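Why Do Jeans Have So Many Little Parts?

Have you ever stopped in the middle of folding the laundry and taken a good long look at a pair of jeans? I know, I know, you probably wanted to be finished so you could go play! But jeans are full of small clever bits, and folding day is a lovely time to find them.

Let's start at the top. The wide strip that goes around your middle is called the waistband. It has to be strong, because that is the part you grab when you tug your jeans on in the morning (hopping on one foot, if you are anything like my nephew). Along the waistband are little loops of cloth. Those are belt loops, and they keep a belt from sliding up or wandering down while you run around.

Now turn the jeans over and look for a back pocket. A pocket is really just a patch of cloth sewn on along the sides and the bottom, with the top left open for your hand. Follow the stitching with your finger and you can feel the path the needle took!

The cloth itself is called denim. Blue denim is usually woven from two kinds of thread, blue ones going one way and white ones going the other, and if you peek at the inside you will see that it looks much paler than the outside.

So how do you fold them? Spread out a flat place first. A bed is perfect, and a woven straw mat on top of it makes a nice smooth spot to work. Hold the jeans up by the waistband and let the legs hang down. Lay one leg on top of the other, smooth them with your hands, then bring the bottoms up to the waistband and fold once more. If yours come out lumpy, shake them out and try again, there's no hurry at all.

Words to remember: waistband, belt loop, denim, stitching.

Written for young readers by Harriet Park 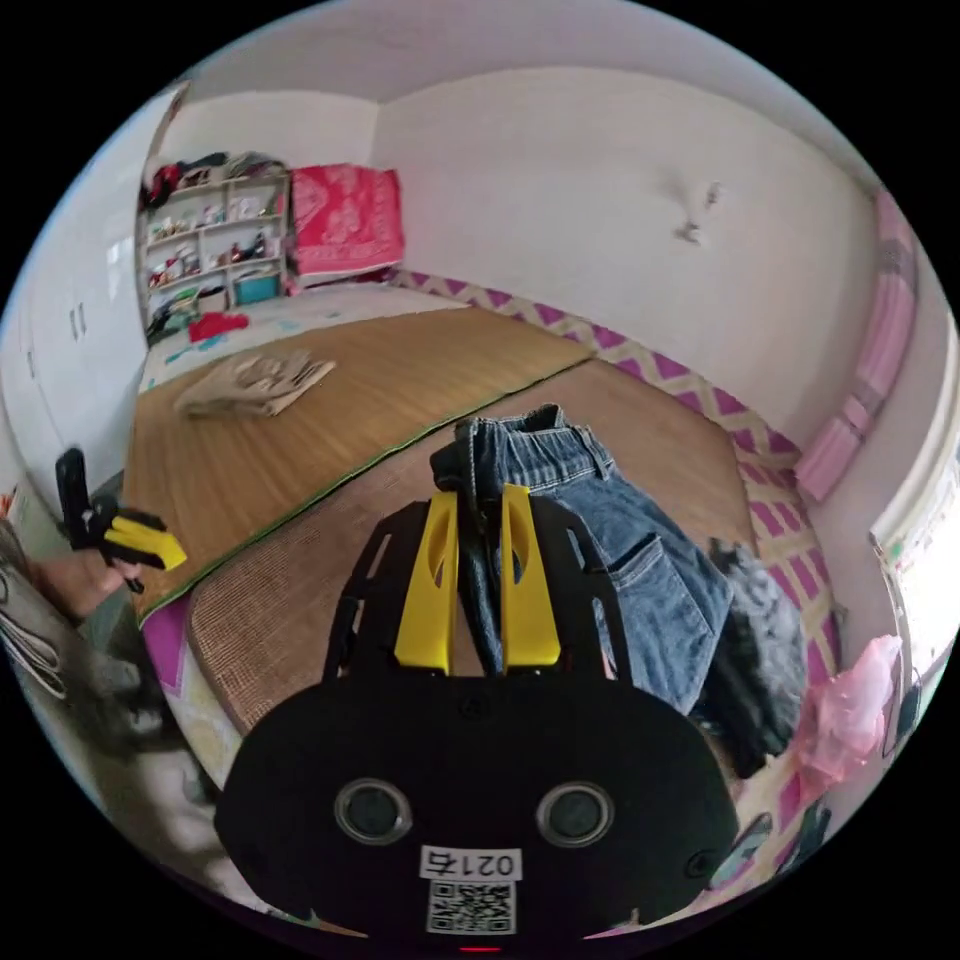
Blue jeans held up by the waistband. Can you find the back pocket and a belt loop?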